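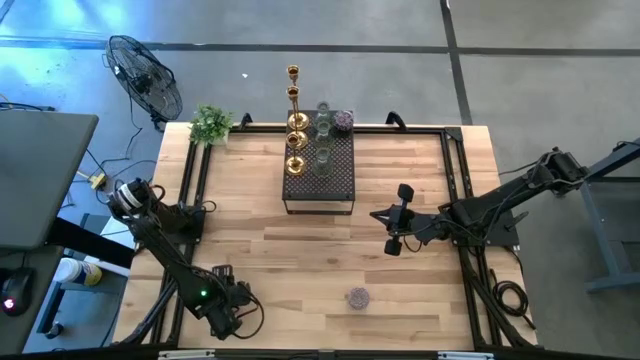
**How do you keep candles and glasses on a small table and still have room to eat?** Put them up on a raised shelf toward the back or the middle, and leave the rest of the tabletop for plates.

**Flevora to sell Bamine table riser and matching pieces in Amholm stores this November**

AMHOLM – Homeware company Flevora will begin selling its Bamine tabletop range in November. The range is built around a black perforated metal riser that stands on thin legs and lifts candlesticks, glasses and small decorations above the surface of the table.

The riser will be sold alone or in a set with two gold candlesticks, three clear glass cups with a faint green tint, and two speckled decorative balls in lavender. The full set costs $145. The riser alone costs $50.

Flevora began work on the range after hearing from customers in apartments, many of whom eat, work and fold laundry at the same table. In a survey of 84 customers, the most common complaint about centerpieces was that they had to be carried to another room before dinner and carried back afterward. Several people said they had stopped putting anything out at all.

"We wanted a thing you can leave where it is," the company said in a statement. "It holds the candles and the glasses, and you can slide the salt under it. If you need the whole table you pick up one shelf and a few pieces."

The riser was developed with Mousavi, a metal workshop that has supplied Flevora with wall hooks and shelf brackets for several years. Early samples had a solid top. Mousavi suggested the dotted grid of holes, and the pattern was kept after both companies compared the two versions side by side. The holes also make the top easier to dry after wiping.

The pieces can be set out in any order. Flevora's own store displays keep the two candlesticks on one half of the riser and the cups in a line next to them, with one lavender ball in a corner. The second ball can go on the table itself. Darker pieces get lost on the black metal, so the company chose gold, clear glass and a pale purple for the first group. The displays use butcher-block tops in blond and honey tones, a finish Flevora also sells as a made-to-measure tabletop.

The cups are made for cold drinks and can also hold cut stems or loose change. Flevora does not recommend them for candles. The candlesticks take standard taper candles, which are not included. The decorative balls should be kept away from lit candles and out of reach of small children.

The Bamine range will be on sale at the Amholm store and at 75 other shops that carry Flevora goods. Candlesticks and cups will also be sold singly, so that a broken or lost piece can be replaced. A longer riser is planned for next year, along with cups in a second size. Prices for those have not been set.

**About Flevora**

Flevora makes and sells household goods for small kitchens and dining areas. Its office and main store are in Amholm.

**Press contact**

Flevora Press Office, Amholm. Product samples and price lists are available to editors on request.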